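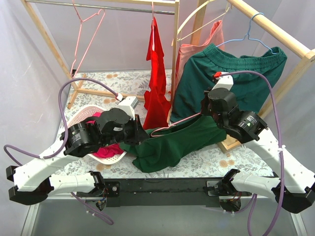
Hi all,

Catching up on the tide map thread after a week away, so apologies if some of this has been settled off list.

On 7:40 in the evening Annelies Verbeke wrote:

> I tried Joris's new version on my old laptop and it takes ages to
> load once you zoom out past the estuary. Is it drawing every arrow
> even when they're too small to see? Also, the colors for slack water
> and no data look the same to me. Could one of them be gray?
>
> Annelies

Yes and yes! I poked through the code last night and it draws the full set of arrows at every zoom level, so by the time you can see the whole coast your poor laptop is pushing a ridiculous number of little lines. I put in a cap of 1000 per screen and it feels much snappier here, even on the machine in the kitchen that can barely play a video. I tried 300 first, but the currents near the Hornard channel turned to mush and you couldn't see the eddy at all (my favorite part of the whole map, so that was never going to fly).

The gray is a good idea. I've made "no data" a light gray and left slack water the pale blue Joris picked. Godelieve, you're the one with the good eye for this stuff - would you take a look and tell me if they're far enough apart? I also have a version with diagonal stripes, but it makes me a little seasick.

One thing I couldn't fix: the Prusard buoy. Its readings come in 20 minutes behind the others, and when you hit play the arrows around it lag and then jump. Sugeng, didn't you run into this with the wave height page back in January? I remember you shifted the times somewhere before the file got saved, but I can't find where. If it's a line or two, please just paste it in a reply.

Oh, and Natália asked whether we could add wind as a second layer. I'd love that, but I'd want the play button sorted first. Two sets of moving arrows that don't agree on what time it is sounds like a headache for everybody.

My changes are in the Moltance branch, not the main one, so nothing is live yet. Joris, shout if you hate any of it. I renamed a couple of your functions and I'm happy to put them back.

Sugeng Pangaribuan's old notes on the color scale are still in the docs folder, by the way, in case anyone else was hunting for them like I was.

More tomorrow if I get the time,
V.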